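Yellow things, and a table I finally like 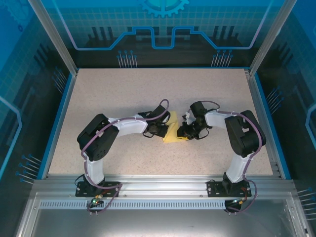

Quick one tonight, it's almost eleven and I have to be up early. But I said I'd write about the cleaning supplies thing and it's been in drafts since March, so.

First, folding. I am a folder now. Cloths, sponges, the big floppy yellow ones, anything soft. I used to shove it all in the drawer under the sink and slam it with my hip. Then the drawer came off its track on a Sunday and I had to empty the whole thing onto the floor. Never again. Fold once, press it down, stand it on its edge in the box. Takes a minute, maybe two if the phone rings.

The yellow stuff is only for tabletops. Pink is bathroom. Blue is floors and whatever the dog did. I don't care what system you use, just pick colors you can tell apart at night with one lamp on. Letay Negussie told me she cuts a corner off anything that gets demoted to floor duty and I stole that right away. Works great.

Now the table. Speckled beige. I fought this for so long! I wanted white, then I wanted dark wood, I had samples from Harmont leaning on the wall for weeks. And then you live with a white one at your sister's for ten days and see every crumb, every hair, every coffee ring. Speckle hides all that. Some people will say hiding it is bad becuase you don't clean as much. Fine. I run my hand over it before bed, if it's gritty I wipe, if not I go to sleep.

How I wipe, since two of you asked in the comments - crumbs off first, dry. Then damp, long strokes, back edge to front edge. Flip the cloth. Corners last. No spray unless something is sticky. I had a lemon one from Kakero that left a film and I spent a whole evening getting it off with plain warm water and a bit of dish soap. Bottle is still half full if anybody wants it. Seriously, come get it.

Money, real fast. Pack of sponges and a few cloths, 30 dollars all in, and I won't need more till next year. The box they stand in came from the shop in Etusholm, the one by the bus stop, marked down with a cracked lid. I threw the lid out.

Stuff I still havent figured out:

Where to hang the damp ones. Over the faucet looks awful.
Whether to boil sponges or just toss them.
The gap behind the table where everything falls. A ruler with a sock on it sort of helps.

If you have a fix for the gap tell me. Next post is the pantry shelf, or maybe the hall closet, depends which one I can stand to open first. Ok, bed.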